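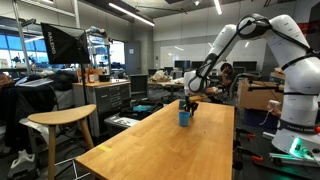
Figura 3.1 – Braço robótico branco com pinça preta, sobre uma mesa comprida de madeira com um copo azul em pé.

Capítulo 3
O espaço entre as obras

Quando montei a minha primeira exposição coletiva, numa galeria pequena de Irnville, passei a tarde inteira a medir paredes e nem um minuto a olhar para elas. Tinha lido algures que entre dois quadros se deixam 50 centímetros e pronto, lá fui eu de fita métrica na mão, toda contente! Às sete da noite estava tudo direitinho e a sala parecia um corredor de consultório.

Neste capítulo vamos falar de vizinhança, ou seja, do que acontece a uma obra quando lhe pomos outra ao lado. Já vimos no capítulo 2 como se escolhe a altura de montagem, e vou partir do princípio de que essa parte está arrumada (se não está, volte lá, que eu espero). Agora interessa-nos a parede no sentido da largura, e mais adiante o chão e os plintos.

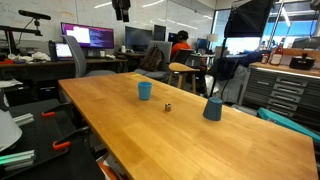

Duas peças parecidas pedem mais cuidado do que duas peças muito diferentes. Com uma pintura enorme e uma gravura minúscula, o visitante percebe logo que são coisas separadas e passa de uma à outra sem esforço. Com peças da mesma família começa a comparar, quer queira quer não. Repare nos dois copos azuis em cima da mesa: um está de boca para cima, o outro virado ao contrário, num azul mais escuro, e o olho anda para lá e para cá à procura da diferença. A pecinha metálica que ficou entre eles também entra na conversa, apesar do tamanho. Numa sala de exposição passa-se o mesmo com uma tomada, uma legenda torta ou um parafuso esquecido – e já me aconteceram os três.

Por isso, antes de furar seja o que for, encoste as obras à parede, no chão, e afaste-se. Eu costumo começar com 40 centímetros entre peças da mesma série e depois vou abrindo ou fechando, a olho.

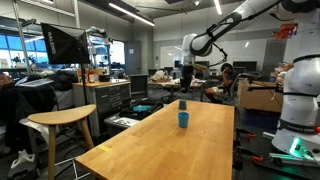 Deixe-as assim de um dia para o outro, se a galeria permitir. Em Machala, onde montei uma série de desenhos em fevereiro, troquei a ordem na manhã seguinte e ainda bem, porque o desenho mais escuro estava a engolir os vizinhos todos e eu, cansada, não tinha dado por isso. Tire notas das versões que for rejeitando, mesmo que sejam rabiscos. Vamos precisar delas no exercício da próxima secção, em que a planta da sala entra finalmente em cena.

3.1 Ler a parede antes de a ocupar

Comece pela porta. É dali que o visitante vê a parede pela primeira vez, quase sempre de lado e a andar.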